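Care certificate places open for August

Plallisside Home Support has 70 funded places on its next care certificate course, and applications are open until the end of August. The course is for people who already work in home care or supported living in the area, including part-time and relief staff. You do not need any earlier qualification.

Last year 354 care workers finished the course through one of our partner agencies. Most of them took the evening group, so we are running two evening groups this time, one at Gethin House and one at the Fastia Center. Both start at 6 p.m. and finish by 8:30. The daytime group stays at Gethin House.

The units are the same as before: medication records, moving and handling, food safety, dementia awareness and lone working. Moving and handling must be done in person. The reading for the other units is on the Kadix learning site, and your manager can set up your login. 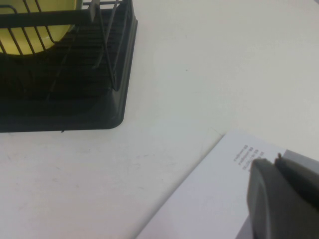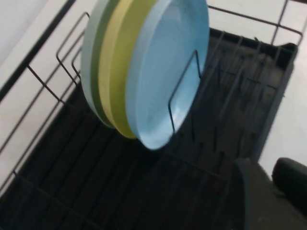
Dish rack, two views.

Staff who complete every unit will receive a one-time payment of $200 with their next paycheck. Agencies can claim back the cost of covering shifts, but the claim form has to be sent in before the course begins. We can't backdate claims.

If you started the course last year and missed a unit, you can join for that unit only. Send us the name of the unit and the group you were in. These spots don't count toward the 70.

Shewit Jemal is handling applications for all three groups. Forms are at the front desk at Gethin House, or ask your supervisor for a copy. Please write your agency's name on page 2, as several forms came in without it last time.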